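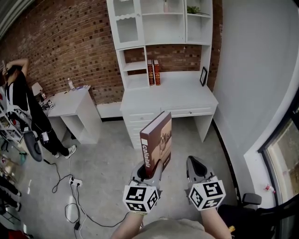
A brown hardcover with a dog on the cover, and the white desk against the brick wall.

The Gultbridge book fair fills two floors of the old Prulterach mill, and I spent most of a day there. There were 62 tables this year. Admission was $6 and parking was free, though the lot fills early.

I started upstairs with the regional history sellers. Oksana Panasiuk had a good run of county atlases and a railroad survey of 208 pages that I went back to twice. She wanted more than I had budgeted, so it stayed there. Prices on common novels were fair. Maps were high.

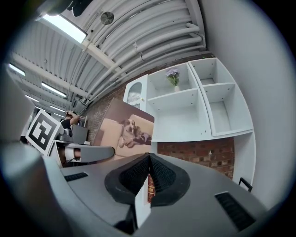
Binding repair was the part I had come for. Bezawit Gashaw of Assefa Bindery gave a talk on loose hinges and torn headcaps, and she took questions for longer than planned. Her advice was to leave old leather dressing alone and spend the money on decent boxes. She also spoke about gold on spines – a reddish-brown one with thin gold bands and small gold lettering is the sort of thing she would only dust with a soft brush.

Lunch was soup from the Cernon counter by the stairs. The line was long at noon and gone by one. The next fair is a smaller one in December, on the ground floor only.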